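Can a Robot Tidy Your Room Yet?

Almost everybody has asked this at least once, usually while looking at a floor covered in socks. Machines already wash our clothes and heat our dinner. Some of them vacuum. So why can't one of them pick up the socks?

The short answer is that some robots can do some chores, some of the time. The long answer takes a few minutes to read.

What counts as a robot?

A washing machine does a chore, but most people don't call it a robot. It stays where it is and turns a drum. You put the clothes in, and you take them out again. A robot, in the way we use the word on this page, is a machine that senses what is around it, decides what to do and then moves something.

A robot vacuum fits that description. It feels its way around the chair legs and goes back to its charger when the battery is low. It has no hands, though. If you leave a sock on the rug, the vacuum will go around it or choke on it.

Why factories came first

Robot arms have worked in factories for a long time. They weld car doors and stack boxes. They are strong and fast, and they don't get bored.

But a factory is built to make things easy for the arm. Every car door arrives in the same place, turned the same way. The arm can make the same move 1,375 times in a row and never need to look for anything.

Your bedroom is not like that. Your backpack is on the bed today and under the desk tomorrow. Your sweater is never in the same heap twice. A robot that tidies a bedroom has to look first, every single time.

Hard things and soft things

Pick up a wooden block. It keeps its shape while you hold it. If a robot knows where the block is and how wide it is, it has most of what it needs.

Now pick up a T-shirt by the sleeve. The rest of it flops down, twists and hides parts of itself. The neck might be on the inside. Engineers call things like this "deformable objects," which just means things that change shape when you touch them. Towels, blankets, bags and hats all belong in this group, and a house is full of them.

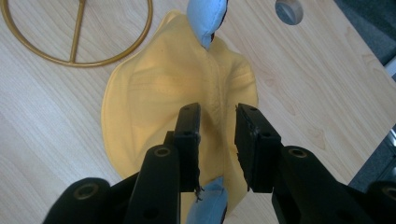 A soft hat with a brim is a good case to think about. When somebody wears it, you know right away what it is. Drop it on a table and it can fold in the middle until it looks more like a napkin. You still know it's a hat, and you know that with a little push from the inside it will go back to being round. You have handled hundreds of soft things since you were a baby. A robot has to get that knowledge from somewhere.

Then there is the question of where to grab. Pinch the crown and the brim hangs down. Pinch the brim and the whole hat swings. If something else is tucked under the hat, the robot has to work out which bit of cloth belongs to which thing. Color can help, but plenty of clothes have two or three colors of their own.

Two fingers or five?

You have five fingers on each hand, and your skin can feel a single hair. Many robots have a gripper with only two fingers, which open and close like kitchen tongs. Some have rubbery pads on the inside so that things don't slip.

Two fingers can do more than you might expect. Try it yourself. Use just your thumb and one finger, on one hand, and put your other hand behind your back. Then try these jobs:

Pick up a pencil and put it in a cup.
Hang a cap on a hook.
Turn a sock the right way out.
Fold a towel in half and in half again.

The pencil is simple. The sock may make you quite cross.

How do robots learn chores?

In the past, a person wrote down every move for the robot. This works for car doors. For laundry it would take forever.

Today many robots learn from examples. A person does the job many times, and cameras and sensors record how it was done. Sometimes the person steers a robot arm from a distance. Sometimes the person holds a gripper in their own hand and uses it to do the job. A computer then studies the recordings and looks for patterns.

Čestmír Kopecký teaches robots to sort laundry at a small workshop called Andivik. He told us that his robot, Nimon, was shown one job 73 times before it was allowed to try alone. The job was putting a cap on a shelf.

"It could do it by August," he said. "Then we moved the shelf, and it had to have more lessons."

So, can they do it or not?

Vacuuming a flat floor: yes, and many homes have a robot that does it.

Moving boxes in a warehouse: yes, if the boxes are neat.

Folding laundry: sometimes. Robots have folded shirts and towels, often slowly, and a person may have to help when a sleeve gets stuck.

Tidying a whole bedroom: not reliably. A robot might manage a few toys and then get stuck on the blanket.

Shops have the same trouble. A machine can count the sweaters in a stockroom more easily than it can fold the one a customer just tried on and left in a pile - that job still mostly goes to a person.

Words to know

Gripper: the part of a robot that holds things.
Sensor: a part that measures something, such as light, distance or pressure.
Deformable: able to change shape when pushed or pulled.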